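Search this site Enter keywords Go

19 December 2025
Posted by Iolanda Assunção

Participants wanted: gripper fault re-test, Tiklow

In September the jaws on two of our hand-held grippers failed to release when the trigger was let go. One operator had a finger pinched. Grinditz has since fitted a new spring, and we need 11 people to test it.
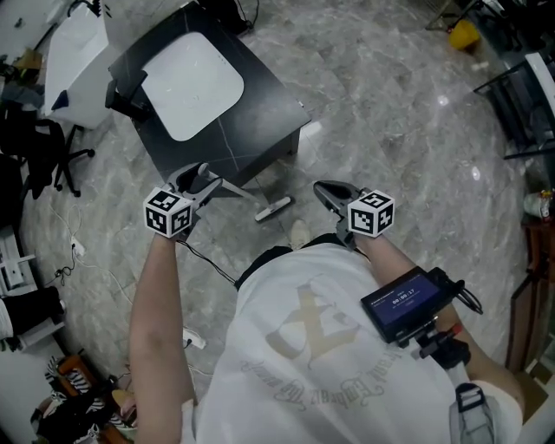 Hand-held grippers in use, with the timer worn on the forearm.

Sessions last two hours, breaks included. You must be 18 or over, with no current hand or wrist injury.
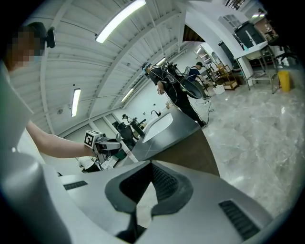 You will be shown the manual release before you start. If a jaw sticks, stop and call the session lead.
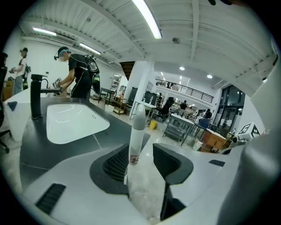
Pay is £26 per session. Tasks are simple household ones, done standing up. Slim items such as the white bottle with the grey cap are included, as the jaws stuck most often on narrow objects.

To apply, write to Iolanda Assunção at Drullura.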